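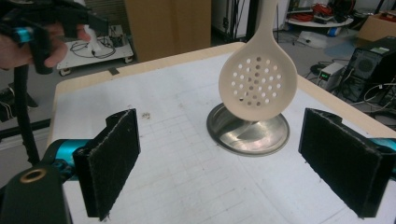 Bringing an automated arm into a canteen kitchen starts with the jobs people already do by hand. At Zurkamden we began with serving and washing-up, and spent most of February writing down each hand movement before anything was bought. Take one tool at a time. A slotted spoon with a long thin handle, held over a round steel dish, is a good first task, as the bowl has to stay level and clear of the rim.

Step 1. Ask the staff which jobs they would hand over. Use their list, in their order. Ours had 67 entries and we kept 3.

Step 2. Have the people who do the job show it with the hand-held gripper. Allow 40 minutes per person, then a break. Pay it as normal shift time.

Step 3. Mark where each tool is picked up and put down, and keep to those places.

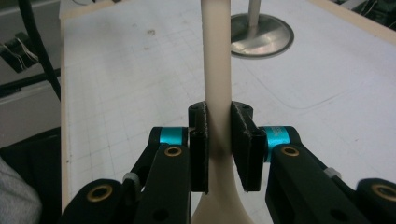 Step 4. Go through the recordings with the staff and throw out the ones they don't like. Gintarė Grigaitė, our shift lead, rejected a good many of mine for holding the handle too low.

Step 5. Rewrite the rota before the arm arrives. At Zurkamden two people moved from the serving line to prep and stock. They needed training on the ordering system, and we had left that too late. Put the new duties in writing and agree the pay grade first.

Step 6. Name one person per shift who can stop the arm, and show everyone else where the stop button is.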